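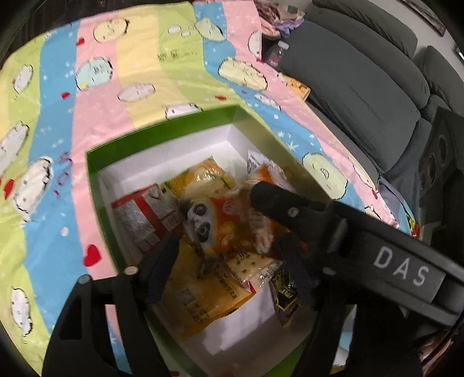 According to my sister, a balance transfer is the only grown-up thing to do, and I'm being stubborn. She was on the phone before nine this morning, telling me the Cemumard card charges nothing for the first 9 months and that everyone she works with has moved their debt over. Everyone. I asked what the fee was. She said she thought it was small.

I looked it up after lunch. The fee is in the second set of terms, the one you have to click twice to reach. On what I owe Stondik it would come to $112, added to the balance on day one. So "nothing" costs $112. And when the 9 months are up, the rate goes higher than what I pay now. I read that line over again to be sure.

To be fair to her, the math does work if I clear the whole thing in time. I would have to put in a good deal more every month than I did in the spring, and in the spring I missed my own target in both March and April. The people who wrote those terms know plenty of us will miss it. I doubt they would offer it otherwise.

Called Stondik and asked them to lower my rate. Held for 20 minutes. The man offered 2 points off until July if I signed up for their payment protection, so I asked what that cost, and he had to go and check. I said no. He put a note on the account, whatever that does.

Bus home to Drivelville was late again. Paid an extra $20 to Stondik from my phone while I waited. Still have to call Görtz about the furniture loan, and I want the payoff figure from them in writing this time. Will tell my sister I'm thinking about it.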